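Search this site Enter keywords Go

Clususcombe Community Kitchen: where we are in November

Hello again to everyone at the Zernell fund! We've spent 70 percent of the grant and I'm pretty happy with how it's gone. The new shelves are up (all 13 of them), the cupboards are sorted, and we gave away 200 mismatched plates that had been driving me nuts for years.

Drying things is still our weak spot. I've been trying out the white wire rack on the brown wooden table, with a folded cloth inside it, and I like having it there a lot more than next to the sink.
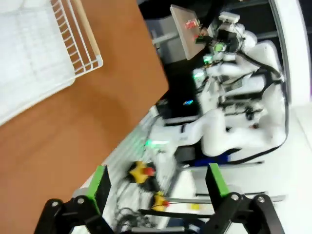 So I'd like to put the last 30 percent toward more racks and a big stack of cloths, if that's okay with you. The Picard Street kitchen wants to copy our setup too!

Last updated: November

Comments

rolov_fan: Where did the plates go? I'd have taken a few!

soupnight: Please get the deep racks this time.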